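# Recording the bun task without losing your afternoon

Our two-arm station learns by copying people, so somebody has to drive the arms through the same chore over and over. The current chore is steamed buns: lid off, buns to the plate, lid back on. The target is 300 good episodes. I have recorded enough of them to dream in stainless steel.

## Before you record

1. Clear the table down to the steamer, its lid and the plate. Coffee counts as clutter.
2. Home both arms and open both grippers.
3. Check every camera stream, wrist ones included. The wrist view is close, pale and unflattering, and the policy will be stuck with it, so get used to it yourself.
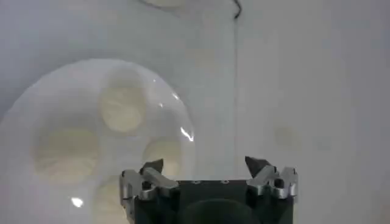 *Wrist view, gripper open. White dish, white background, good luck.*

If the dark fingertips don't show in that stream, stop and fix the mount. Aniela Czerwiński once reviewed a whole morning of episodes in which one wrist camera had filmed mainly its own cable. She was very polite about it.

## Recording an episode

1. Start the recorder, then wait 3 seconds before moving. The trimming script wants a still stretch at the start and sulks without one.
2. Take the lid with the left gripper, close to the knob. Grabbing the rim works until you tilt it.
3. Keep the right gripper near the plate while the left one deals with the lid. Parking it off in a corner teaches the policy to park it off in a corner.

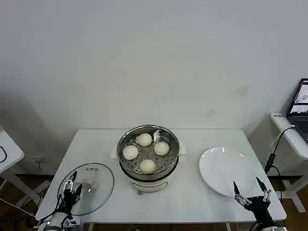 *Head view: lid in the left gripper, four buns in the tray, plate still empty.*

4. Move the buns one at a time. Close the fingers slowly and quit squeezing as soon as the bun dents.
5. Put the lid back, open both grippers, stop the recorder.

Anything over 60 seconds gets thrown out. So does any episode where you paused to think, however wise the thought.

## Mistakes

Keep a fumble if you recovered smoothly. A missed grasp followed by a calm second try is useful data. A bun on the floor is a failure; tag it `drop` and reset.

Between episodes, shift the plate a little and turn the steamer a few degrees. People forget this by the tenth run, and then we own a policy that can serve buns to exactly one spot on Earth.

Upload to the Miven folder before you leave and write the episode count on the sheet by the door.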